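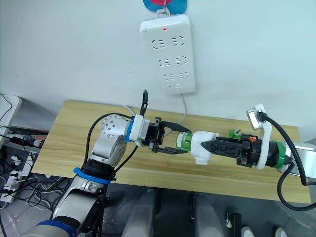
Hòa Khúc wants it said before anything else that a fan making a noise is not a fan moving air, and that anyone who opens the spreadsheet, sorts by the noise column and calls it a ventilation survey should be made to live in one of the bathrooms.

Duly said. The rest of this file is the README for Brenudance, a set of airflow readings taken at bathroom extract fans in eight blocks of flats on the Hoshino estate.

What you get

readings.csv – 2357 rows, one for each measurement at a fan grille
blocks.csv – one row per block, with storey count and type of duct run
notes.txt – remarks typed on site, spelling preserved
CHANGES – the history, including the embarrassing parts

Columns in readings.csv

block: a letter from A to H. The letters do not follow the order of the buildings on the ground. They follow the order in which we got the keys.

flat_code: a random code, the same for every reading in the same flat. It can't be turned back into a door number, and the list that could do it has been deleted.

fan_type: axial, centrifugal or unknown. Unknown mostly means the cover had been painted on so many times that taking it off would have been building work.

speed: trickle, boost or off. Yes, there are readings with the fan off. Wind across the roof cowl pulls air through some of these ducts quite happily, and in block C it does a better job than two of the fans.

flow_ls: litres per second, measured with a Vudura hood held flat against the grille. Negative values are real. They mean air was coming in from the duct, usually bringing somebody else's dinner with it.

door: open or shut. This matters more than people expect. A fan can only take out what gets in, and a good thick bath mat under a tight door will beat an expensive fan every time.

undercut_mm: the gap beneath the door, in millimetres, measured from the floor covering.

noise: quiet, hum, rattle or awful. One person's opinion. See the first paragraph.

How the readings were taken

The hood was zeroed outside the bathroom, then held over the grille until the display settled. Windows in the bathroom were shut. Windows elsewhere were left as the household had them, because asking people to close every window in February turned out to be easy and asking in warmer months did not, and we wanted one rule for the whole set.

Where a fan had two speeds, both were read. Where the boost was wired to the light switch, we turned the light on. Where it was wired to a humidity sensor, we ran the hot tap and waited, in some cases long enough to be offered tea. If boost never came on, the row is left out and the flat gets a line in notes.txt.

The hood needs a clear space in front of the grille. We set the limit at 700 mm, and a fan with less room than that was measured anyway but has "tight" in the notes. Airing cupboards and shower rails are the main offenders.

Cleaning

Rows were dropped if the flow was missing or the display was still jumping when the reading was written down. Nothing was dropped for looking odd. We tried that in an early version and threw away most of block F, where the ducts had come apart in the loft and the odd readings were the finding.

Grilles were read as found, fluff and all. A few were cleaned and read again, and the second reading has "after clean" in the notes. Please don't average the pair. The difference between them is the only interesting thing about either.

Known problems

The hood under-reads at very low flows. Anything below the trickle rate printed on a fan's own label should be taken as "not much" and left there.

Block D was done on a windy afternoon. Compare it with the others at your own risk.

Flats where nobody answered are not in the set, which tilts it towards people who are at home in the daytime and willing to have their bathroom looked at.

There is no humidity data and no mould data. We are asked for both quite often. A flow reading doesn't tell you whether a room is damp, and somebody drying a family's washing over the bath can defeat any fan on the market.

What it is good for

Checking whether fans in use get anywhere near the figure on the box. Teaching people to read a messy table. Settling arguments over door undercuts.

It is poor material for ranking makes of fan. The makes were removed, partly to be fair and partly because Burora, who lent us the hood, also sell fans. They had no say in the results and have so far been very polite about them.

Changes in the current version

Hưng Đào found that trickle and boost had been swapped for part of block B, which explained a fan that seemed to slow down when asked to hurry. Fixed.
The undercut column is now in millimetres throughout. It used to be in millimetres mostly.
Eight duplicate rows removed; the row count given above is the one after removal.

Corrections are welcome. Send the flat code and the speed setting, and say which version of the file you have open.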